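Police in Salem have arrested two men after 15 stolen bicycles were found in a rented garage behind the Tistora bakery, officers said in October.

A resident had called shortly before 6 a.m. about noise in the alley.

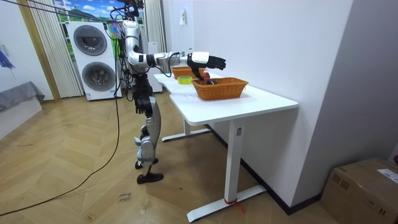 *A robot with one hand held above a basket.*

Inspector Magdy Slaoui said the bicycles were taken from Skorkmont station over the summer. Four of them were already repainted – the others still had their locks on.
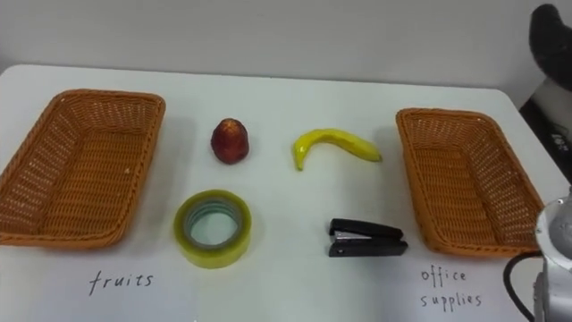
Photo: Flundix

The owners can collect their property with a receipt or a frame number. Each bicycle may be worth up to $200. 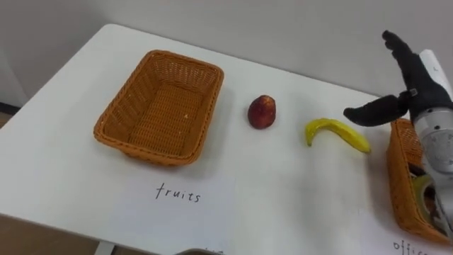 **Local News Desk, Crime and Courts**

The two men remain in custody and will go before a judge this month.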